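Prona Secondary School lockdown

The Prona Secondary School lockdown was an emergency response at a public high school in the town of Prona on February 26, 2026. Staff locked down the building after a Grade 11 student was seen with a handgun in a ground-floor corridor. The student, aged 16, was arrested in a stairwell by police. One shot was fired into a ceiling and no one was struck. A teacher and a student were treated for minor injuries from falls.

The event led to a review of lockdown practice in the Amau Valley school district, and to changes in how the district tells families about an emergency and returns students to them afterwards.

Background

Prona Secondary School takes students from Grade 8 to Grade 12. It had an enrolment of 420 at the time of the lockdown, drawn from Prona itself and from the smaller communities of Venska and Zepeda, which have no high school of their own. Students from Zepeda travel the farthest and most of them arrive by bus.

The building dates from 1971, with a shop wing added later on the east side. Classroom doors in the original part of the school locked only from the corridor, so a teacher had to step outside with a key to secure the room. Doors in the shop wing locked from the inside. The district had listed the older locks for replacement in its capital plan, but the work had been put off twice to pay for a new boiler.

The school held lockdown drills twice a year. The most recent had been in the fall term, during a morning class. No drill had been held during a lunch break or between classes.

Events

First report

At 12:50 p.m., shortly before the end of the lunch break, a student told an educational assistant that a boy near the lockers outside the library had a gun tucked into his jacket. The assistant went to the office and told the principal, Arnout Van Acker. While they were speaking, a second report came in by text message from a student in the library.

Van Acker called the lockdown over the public address system at 12:53 p.m. An office clerk phoned 911 at the same time from a separate line. The announcement did not reach the gymnasium, where the speaker had been turned down for a band rehearsal, and students there learned of the lockdown when others ran in from the hall.

Shot fired

Many students were still in the corridors when the announcement was made. Teachers pulled them into the closest rooms, and in a number of cases classrooms held more than twice their usual numbers. One group of students left through the west doors and ran to a nearby hardware store, where staff locked the entrance behind them.

The armed student walked from the library toward the north stairwell. Tâm Quan, a science teacher, was locking a classroom door from the corridor side when he passed. She later told the inquest-style review hearing that he did not speak or look at her. She got inside the room and moved a lab bench against the door.

A single shot was fired at 12:58 p.m. The round went into the ceiling of the stairwell and lodged in a duct. Investigators did not settle whether it was fired on purpose.

Arrest

Two officers from the Prona detachment reached the school at 1:01 p.m. and entered by the north doors. They found the student sitting on the stairs with the gun on the step beside him. He was arrested without a struggle. Officers from Amau arrived later and searched the building room by room, as it was not yet known whether anyone else was involved.

The lockdown was lifted in stages. The last classroom, in the shop wing, was cleared at 3:40 p.m.

Injuries

Quan cracked a bone in her wrist while moving the lab bench and was treated at the hospital in Amau. A Grade 9 student hurt an ankle on the steps outside the west doors. Both were released the same day. Ambulance crews also checked a number of students for shortness of breath and panic.

Communication with families

The district sent its first message to parents at 1:34 p.m., 41 minutes after the lockdown began. By then many parents had already heard from their children by text, and a crowd had formed at the police tape on the south side of the school. The message said only that the school was in lockdown and asked people to stay away. It did not say whether anyone had been hurt.

A local Facebook group carried several false reports during this time, including a claim that there was a second armed person at the elementary school. The elementary school was put into a hold and secure – outer doors locked, classes continuing – and that step was taken by some readers as proof of the claim. Police denied it in a statement at 2:20 p.m.

Reunification

Students were walked in groups to the Prona curling rink, where families could collect them. Each parent or guardian had to show identification and sign a form before a student was released. The rink had one set of doors in use, and the line reached the road. Students from Zepeda waited the longest, as the school buses could not leave until each rider had been matched with an adult at the other end of the route.

Student records were kept on a server inside the school, which staff could not enter. Van Acker and two vice-principals worked from a printed class list dated from the previous September, and students who had changed schools since then had to be added by hand. The last student was picked up at 7:15 p.m. The rink's concession stayed open through the evening and served hot drinks and soup at no charge.

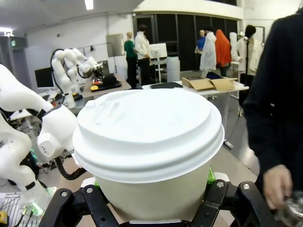 Legal proceedings

The student was charged in youth court with offences including careless discharge of a firearm and possession of a weapon for a dangerous purpose. His name cannot be published. The handgun had been taken from a locked cabinet at a relative's home in Venska, and the key had been kept in a drawer in the same room. The relative was charged separately with unsafe storage.

Review

The district ordered a review, which held hearings in Prona in June. It heard from staff, students, parents and police, and its report made recommendations in the following areas.

Door locks: all classroom doors in the district should lock from the inside without a key. Prona Secondary was to be done first, ahead of the other items in the capital plan.

Drills: at least one drill each year should take place outside class time, and students should be told what to do if they are in a hallway, washroom or outdoors when a lockdown is called.

Public address: speakers in gymnasiums and music rooms should not have a local volume control.

Messages to families: a first message should go out within ten minutes, even if little is known, with updates at set times after that.

Records: an up-to-date copy of student contact information should be kept somewhere that can be reached from outside the school.

The report found that staff had followed the written procedure closely, and that most of the problems came from the procedure itself. It made no finding against any employee. Two members of the review panel added a note asking for a full-time counsellor at the school, a position that had been shared with Venska Elementary.

Aftermath

The school was closed for three days and reopened with a shortened timetable. Counsellors were brought in from Amau. Some families kept their children home for longer, and a small number moved to distance learning for the rest of the year.

At a public meeting in the school gymnasium, parents were divided over a proposal to place a police officer in the school. The board voted against it and chose to pay for a second vice-principal's office near the north doors, with a window onto the corridor. The stairwell was repainted and the damaged ceiling panel replaced.

Quan returned to teaching after the spring break. Van Acker remained principal until the end of the school year, then took a post at the district office with responsibility for emergency planning.

See also

Hold and secure
School lockdown
Student reunification
Safe storage of firearms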